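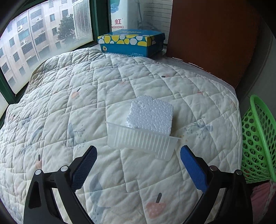
**tessellate_tom** -- The Stikitz challenge has eaten my whole June and I've only got as far as tidying up. For anyone not in our club, the task is called Amaral: pick up things of awkward squashiness and put them where they belong, 75 goes, and the log has to show every one of them. I've been practising on a quilt, with a lump of polystyrene and a frosted plastic tray, and I'd like to know whether other teams are using soft surfaces or whether I'm making life hard for myself. The rules say "a domestic surface", which covers everything from a worktop to a trifle.

---

**ohmygrommet** -- Soft counts. We asked at the last meeting. Whether it's wise is another matter. The tray will rock every time you touch the rim and you'll blame the fingers.

---

**pivotpin_pat** -- Disagree with grommet. Everyone at Skevasby practised on a nice flat bench last year, and on the day they got a tablecloth with a crease in it like the Pennines. I'd take the quilt. Is that tray ribbed down the side? Ours is smooth and it slides out of the pads if you so much as breathe.

---

**tessellate_tom** -- Ribbed, yes, and with a flared rim. I've been going for the rim. I have opinions about the rim which I won't share on a family forum.

---

**ohmygrommet** -- Go for the long sides, not the pointed corners. And what are you doing with the two different blues on the finger pads? One's navy and one's practically a school jumper.

---

**tessellate_tom** -- One is from the Drurkonix kit and the other is from the 2 spares in the club drawer. They grip the same. I checked with a bag of rice.

---

**marginal_gains_ish** -- A bag of rice is no test of anything. Rice wants to be picked up. Try the foam by its torn edge and then by the straight one, and write down which is which. We did 5 of each before tea and it changed how we open the jaws.

---

**pivotpin_pat** -- How wide are you opening? In your picture they look miles apart for a bit of foam.

---

**tessellate_tom** -- Wide. I open fully before every go, so the log starts from the same place each time. It's slower. My log is now 1235 lines long and most of them say "open".

---

**marginal_gains_ish** -- You're logging the opening as its own line? The sheet only wants one line per go.

---

**tessellate_tom** -- I have just re-read the sheet.

---

**ohmygrommet** -- Oh dear.

---

**pivotpin_pat** -- Keep the long version, I'd say. When ours dropped the tray at the heats we had one line that said "tray, no" and that was all we had to go on.

---

**marginal_gains_ish** -- Keep both, then, but hand in the short one. The marker has to read nine of these and was already tetchy in the spring.

---

**tessellate_tom** -- Right. Short log for the marker, long log for me, foam by both edges tonight. Can someone post the blank sheet again? I've written all over mine.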